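Ristik and Siddiqui TV Remote Controls, White
Replacement infrared handsets
Supplied by Gelholm

Home > Spares > Remote controls > Infrared > White

Product summary

The Ristik and the Siddiqui are white infrared remote controls for television sets. They are sold singly or as a pair. Each is pre-coded for its own range of sets and needs no pairing, network connection or app. Neither is a learning remote, and neither can be reprogrammed to a code set other than the ones loaded at the factory.

The two models are not interchangeable. They look alike at arm's length, and most returns we receive are a correct, working remote ordered for the wrong television. Check the logo color on your old handset before ordering:

Ristik: blue logo near the lower end
Siddiqui: red logo near the lower end

If the logo has worn off, use the part number molded inside the battery compartment. If that is also missing, use the model plate on the rear of the television and the Vimer cross-reference list (see Ordering).

Case and keypad

Both cases are white ABS with a fine matte finish. The keypad is a one-piece silicone mat with dark keys set out in a grid. Key legends are printed and sealed under a clear coat. The Ristik is the smaller and slimmer of the two. The Siddiqui is longer and carries the extra row of text and input keys used on sets with more than one source.

Key travel is short on both models. Keys repeat when held, except power, mute and input select, which send one command per press. The number keys accept two- and three-digit channel entry. Wait time between digits is set by the television and cannot be changed from the handset.

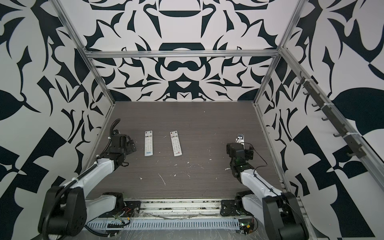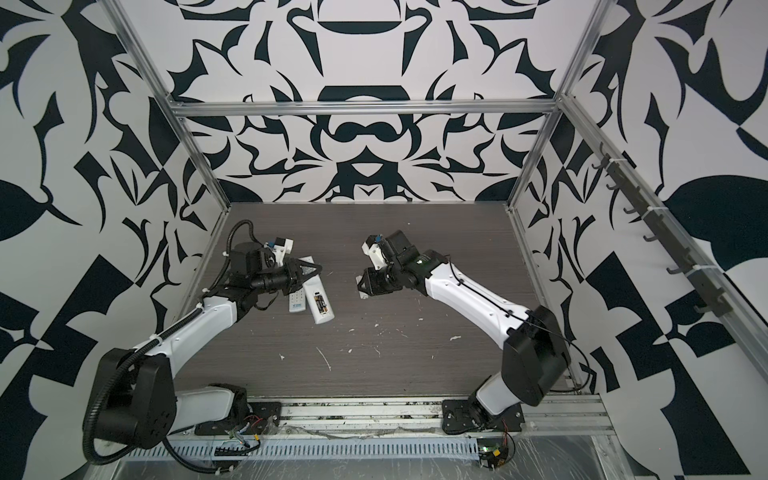
Ristik and Siddiqui remotes on a wood-grain tabletop. The battery compartment is open in the second picture only.

Batteries

Each remote takes two AAA (LR03) cells, side by side. Cells are not included. The battery door is a sliding type and is held by a single catch. To open, press the ridged area and slide the door toward the bottom of the case. Polarity is marked in the floor of the compartment.

Use alkaline cells. Rechargeable NiMH cells will work, but the lower cell voltage shortens the range and the remote may stop responding while there is still charge left. Do not mix old and new cells. Remove both cells if the remote is to be stored for more than a few months.

No codes are lost when the batteries are removed. The code set is held in permanent memory on the board.

Replacement battery doors are stocked for both models. The doors differ in length and must be ordered by model name.

Specifications

Ristik
Type: infrared, pre-coded
Case color: white
Logo: blue
Width: 44 mm
Battery: 2 x AAA
Keys: silicone, non-illuminated
Standby light on handset: none

Siddiqui
Type: infrared, pre-coded
Case color: white
Logo: red
Length: 200 mm
Battery: 2 x AAA
Keys: silicone, non-illuminated
Standby light on handset: none

Operation

Point the front end of the remote at the receiver window on the television. A clear line of sight gives the best result. Glass doors on TV cabinets reduce range, and tinted glass reduces it considerably. Direct sunlight on the receiver window can block the signal altogether.

Where two televisions of the same range are installed in one room, either remote of the matching type will operate both. Neither the Ristik nor the Siddiqui has a set-ID function. Where a Ristik set and a Siddiqui set share a room, the code sets do not overlap and each remote will operate only its own television.

Troubleshooting

No response from the television: check battery polarity, then fit new cells. Clean the contacts with a dry cloth. If the television still does not respond to the remote but does respond to its own buttons, compare the part number with the cross-reference list.

Some keys work and others do not: this normally indicates the wrong code set. A Ristik used on a late Siddiqui-type set, for example, may operate power and volume through the television's fallback table but nothing else. The remote is not faulty.

Television responds only at close range: replace the cells. If NiMH cells are fitted, try alkaline.

Keys stick after a spill: remove the batteries and let the remote dry fully before use. The case is clipped and has no screws. Opening it will mark the seam and voids the warranty.

Cleaning

Wipe with a soft cloth, lightly dampened with water or a mild soap solution. Isopropyl wipes may be used on the case, but repeated use on the keypad will dull the clear coat and eventually lift the legends. Do not use solvent cleaner, scouring pads or melamine sponge. White cases left in strong sun will yellow over time. This is cosmetic and is not covered.

For rental properties and waiting rooms, the clear slip cover (sold separately) is recommended. Two cover lengths are available, one for each model. The covers do not affect range.

Ordering

Select Ristik, Siddiqui or Pair from the list at checkout. The pair consists of one of each model. To order two of the same model, change the quantity. Trade cartons are available to account holders in a single model only; mixed cartons are not supplied.

The Vimer cross-reference list matches television model numbers to the correct handset. It was last revised on 15th June and the next revision is due in September. Sets not on the list have not been tested. Please contact the spares desk with the full model number, including any letters after the slash, before placing an order for an unlisted set.

Warranty and returns

Both models carry an 18-month warranty against faults in materials and manufacture. Unused remotes in original packaging can be returned within 28 days. Remotes that have had batteries fitted can be returned within the same period if the case is unmarked. Battery leakage, liquid damage and worn key legends are excluded.

Related items

Battery door, Ristik, white
Battery door, Siddiqui, white
Clear slip cover, short
Clear slip cover, long
Wall holder, single, white
AAA alkaline cells, pack of four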